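The Clinic at Karkum

Dr. Macarena Palma took over the clinic in July, when the old doctor's knees gave out. It had two exam rooms, a scale that read heavy, and a cabinet of paper charts going back to people who had died before she was born. The town had 400 people in it, not counting the Desjardins farm.

Cengiz Ekinci was her first patient. He sat on the table with his cap in his hands and said there was nothing wrong with him.

"Your daughter made the appointment," she said.

"She makes a lot of appointments."

His pressure was high. She waited and took it again on the other arm, and it was still high. She asked about salt, and he said he liked it. She asked about his father, and he said his father had gone down in the feed lot at Grestau one morning with a bucket in each hand.

"How old was he?"

"Younger than me."

She wrote that down. He watched her write it.

She gave him a prescription and told him to come back in 20 days. He folded the paper into his cap. When she called the pharmacy at the end of the week, he hadn't filled it.

She drove out there after closing. He was in the shop behind the house with the door up and the radio on, sorting bolts into coffee cans. He didn't seem surprised. He pulled out a stool for her and she sat on it with her bag on her lap.

"The old doctor never came out here," he said.

"Did you take his pills?"

"No." 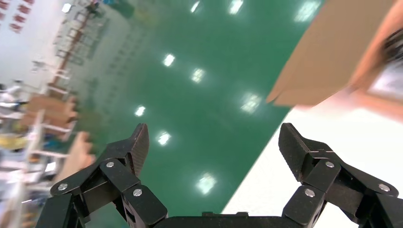 Both fingers open, with the bolt heads showing on the links.

She put the cuff on him over the workbench. The radio was giving corn prices. He kept still this time and looked at the numbers along with her, and she told him what each one meant.

"What was his?" he asked. "My father's."

"I don't know. There's a chart. I could look."

He put the lid on one of the cans and pressed it down all the way around.

"Look, then," he said. "I'll come in tomorrow. I have to go by the pharmacy anyhow."

She found the chart that night in the bottom drawer. It was one page, and the last visit on it had been for a tetanus shot.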